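I've given up on matching pajamas, and I think you should too. Every winter my sister-in-law Jolien orders a set for the whole family, and every winter we spend half the evening swapping sizes in the hallway. I love her, but come on!

Kids' clothes should be loud, cheap and picked by the kid. My son wore the same dinosaur shirt for 2 years (yes, I washed it) and he was the happiest boy in Brokside.

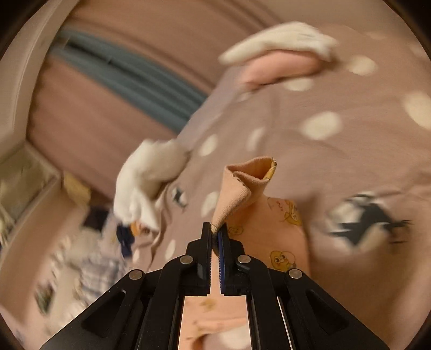

BROKSIDE, 5/24/26 - My neighbor Noboru disagrees with me on all of this. He says children look nicer in plain colors and the clothes pass down easier. Maybe so. But I'd take cartoon chicks over beige any morning of the week, and so would most four-year-olds. Let them pick - it's their closet, and the stains won't care.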